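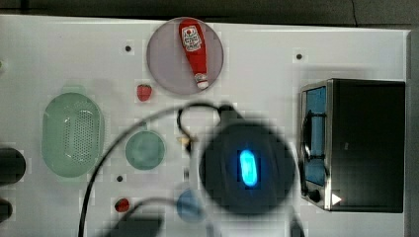

The method the Korside group is working on has a plain question behind it: how much does a robot arm gain from practicing on a table that is never tidied up between tries? I went to their lab on the afternoon of the visit program with eleven other people, most of them from small firms. The table they work on holds a toaster oven, a green colander, a couple of plates and some strawberries, and a ketchup bottle lies across one of the plates. Nothing gets put back at the start of a run. Wherever the last run left things is where the next one begins, and that is the whole idea.

Ferhat Oral runs the table. He has been at Korside since June of last year and did the first version of this work on his own, with a different arm that he did not miss. Eylül Şimşekoğlu wrote most of the training code and took the questions about numbers.

## What they compare

There are two sets of runs. In the first, a person resets the table to a printed layout before every try. In the second, which they call Darkitz after the script that started it, the layout drifts. Each set has 400 runs, recorded by the same operators with the same list of spoken instructions. A policy is trained on each set and then both are tested on layouts that neither has seen.

I had expected the drifting set to be messy and slow to collect. Oral said it was faster, as resetting eats up a large part of an operator's hour. What it costs is balance. Objects pile up in the corners the operators find easy to reach, and the far side of the table ends up thin in the data. To fix that, the script picks the next instruction according to where objects have not been lately. If the left side has been quiet, the operator gets told to take something there.

## The result so far

On the test layouts, the policy trained on tidy data finished 38 out of 100 tries. Şimşekoğlu would not give us the figure for the drifting set, because the tests were being redone after a calibration fault. She said it was better and left it there. I would have liked the number, but I could see why she held it back.

She was more open about failures. They sort them into misses, drops and wrong object. Misses are common with both policies. Wrong object is where the two differ most, and she thinks the tidy policy learns places more than things. If the first object on the list was always near the plate, the arm goes to the plate.

Soft objects are a separate problem. The fingers close on plush and the shape changes, so the view from the wrist no longer looks much like the object did on the table. The banana is the one they talk about most. A hold across the middle counts as a good grasp in their notes, and a hold on the tip does not, even if the thing comes up off the table.

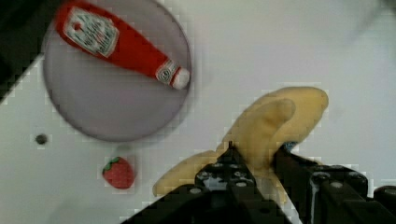 ## Questions from the group

A man from Ndung'u, who pack spare parts, asked if any of this carries over to bins. Oral said he didn't know. A bin hides most of what is in it, and their method depends on the script knowing roughly where everything is.

Someone else asked about the operators. They work in pairs and swap when they get tired, and the swap is logged, so that later it can be checked against the quality of the runs. That check has not been done yet.

I asked whether the drift could be faked by shuffling the layout at random before each run. They tried it early on. Şimşekoğlu said random layouts put objects in places and poses that a run would never leave them in – and the tidying work comes back, since a person still has to do the shuffling.

## Practical notes

The lab is on the second floor of the Ranarmont building, and the elevator needs a badge. The talk before the table session ran long, so we had less time in the lab than planned. Slides are to be sent out to those who signed the sheet. The redone tests should be in them.

5 Oct 2021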